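Consertar ou trocar: escolha de quem?

Escrevo isto depressa, entre duas coisas, porque fiquei irritado. Mais uma vez. A impressora de casa parou e o primeiro conselho que ouvi foi: compra outra. Sai mais barato. E sai mesmo, esse é que é o problema.

Quatro anos de uso. Quatro. O meu pai teve o mesmo rádio a vida inteira, e quando avariava ia à loja do senhor da esquina, ficava lá uma semana, voltava a tocar. Não é saudade, ou é um bocadinho, mas não é esse o ponto. O ponto é que havia a loja. Havia a peça. Havia alguém que sabia abrir a caixa.

Liguei para a Vincze, que é a marca da minha. Três chamadas, três pessoas simpáticas, a mesma resposta: o modelo já não tem assistência. E a peça? Não vendem à parte. E o manual técnico? Só para parceiros autorizados. Quem são os parceiros? Silêncio, música, caiu a chamada.

O Simão Serrano, que escreveu aqui em abril sobre o mesmo assunto, defende que o consumidor também tem culpa. Que queremos tudo fino, leve, colado. Discordo em parte. Ninguém me perguntou se eu queria cola em vez de parafusos. Quando fui à loja havia oito modelos na prateleira e em nenhum deles vinha escrito quanto custa trocar o que se gasta primeiro. Como é que eu escolho sem saber? Não escolho. Adivinho.

Dir-me-ão que há aparelhos que ainda se abrem. Há. O velho computador de torre, por exemplo: tira-se a tampa, está lá tudo, placa, processador, memórias, cada coisa no seu encaixe. Memória avariada, compra-se memória. Não se deita fora a caixa inteira. Foi assim durante anos e a indústria não faliu por isso. 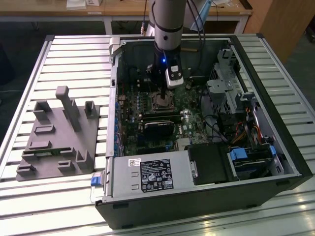 O que eu pedia, se me deixassem pedir

Pouca coisa. Primeiro, peças à venda para qualquer pessoa, a preço que não seja um insulto. Pediram-me por uma placa de máquina de lavar quase o preço da máquina. Isso não é vender uma peça, é dizer que não com outras palavras.

Segundo, manuais abertos. O Arif Sikder, que tem uma oficina pequena e me arranjou o aspirador (um Watumero, já agora, parafusos normais, uma maravilha), aprende quase tudo em vídeos de desconhecidos. Trabalha bem. Mas trabalhar às cegas demora, e a demora paga-se, e quem paga somos nós. Depois dizemos que consertar é caro. Pois é.

Terceiro, o imposto. Comprar novo e mandar arranjar não deviam pagar o mesmo. Mão-de-obra de reparação é trabalho daqui, gente daqui, e tratamo-la como se fosse luxo. Não percebo, ou percebo e não gosto.

Há quem responda com a segurança. Que um leigo se magoa, que a bateria incha, que a garantia isto e aquilo. Certo, há coisas em que não se mexe. Um micro-ondas eu não abro. Mas uma escova de aspirador? Uma borracha de porta? Por favor.

E os preços, claro. Que tudo ficaria mais caro se tivesse de durar. Talvez fique. Eu pagava mais por uma impressora que durasse o dobro, e acho que muita gente tambem pagava, desde que alguém o garantisse por escrito.

A minha continua em cima do armário. O Arif diz que passa cá para a semana ver o rolo. Não prometeu nada.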